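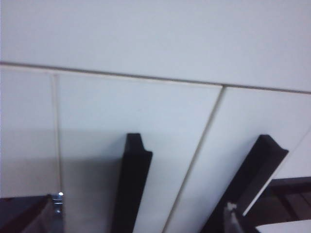

Hacer Sarıgül wrote in to ask why her forecast bet on a six-runner race paid nothing when both of her picks finished in the first two. She had the right horses, she said, and the right race, and the bookmaker's app still marked the slip as a loser. What had she done wrong?

Well, Hacer had placed a straight forecast, and her two horses came home the other way around. It's a very easy mistake to make (I made it myself more than once when I was starting out, and sulked all the way home), so let's go through forecast bets slowly, from the beginning, and get you comfortable with them before you put any money down.

What a forecast bet is

A forecast asks you to name the first two finishers in a race. If you're used to American tracks you'll know the same idea as an exacta. You aren't betting on one horse to win or place, you're betting on a pair, and that's why the payouts can look so much bigger than a plain win bet. It's also why they come in less often, of course!

There are three kinds you'll run into, and they're all variations on the same theme.

The straight forecast

You name one horse to finish first and another to finish second, in that exact order. It is one bet, so a $2 stake costs you $2. Say you like Ruvora to win and Varano to follow it home. If Ruvora wins and Varano is second, you're paid. If Varano gets up on the line and wins with Ruvora right behind, you get nothing at all, and that is what happened to Hacer.

The reverse forecast

Now you name the same two horses, but they can finish in either order. This is really two straight forecasts bundled together, so your $2 stake becomes a $4 bet. Only one of the two halves can win, and you're paid on that half. People sometimes write to me thinking they've been short-changed because they spent $4 and were paid on $2. You haven't been, I promise. The other half simply lost.

The combination forecast

This one lets you pick three or more horses, and you win if any two of them fill the first two places in either order. It's great fun in a race where you can't split your favorites, but watch the cost – it climbs quickly. To work out how many bets you have, take the number of horses you've picked and multiply it by that number minus one. Three horses makes six bets, four makes 12, and five makes 20. With a $2 stake on each bet, four horses will set you back $24 before the gates have even opened.

How to place one, step by step

1. Open the race card and check how many horses are running. Late withdrawals can change the terms, so look again just before you bet.

2. Choose your horses. I like to begin with the one I'd back to win and then ask which others could realistically run second to it.

3. Find the forecast section. On most betting sites it's a separate tab on the race page, and on some it only shows up after you've added two horses to your slip.

4. Pick straight, reverse or combination. Read the label twice, please. Some sites show little "1st" and "2nd" boxes next to each horse, plus one marked "Any."

5. Type in your stake and then look at the total cost before you confirm. The stake box is nearly always per bet.

6. Save your slip or take a note of it, especially if you're betting at the track window, where mistakes need to be fixed before you walk away.

How the payout is worked out

With a win bet you usually know your odds when you place it. Forecasts are mostly settled on a dividend announced after the race, and it's quoted to a set stake, so check which one before you start multiplying. Two favorites finishing together will pay modestly. A favorite and a long shot can pay handsomely, and it's normally better still when the long shot is the one that wins.

My friend Védís Kárason once had Horirex and Seok in a straight forecast on a soggy August afternoon, and her $2 came back as $632. She has talked about it ever since, and I'd be the same. She'll also tell you she had gone 47 forecasts without a winner before that one, so do keep your stakes small and set aside only what you're happy to lose.

Which one should you choose?

If one horse stands out and you only need to find the runner-up, the straight forecast makes good sense. If you like two horses about equally, pay for the reverse. I'd save the combination for bigger fields, and I rarely go past three horses even then.

Hacer, for your six-runner race I would have gone with the reverse. Better luck with the next one, and do write and tell me how you get on!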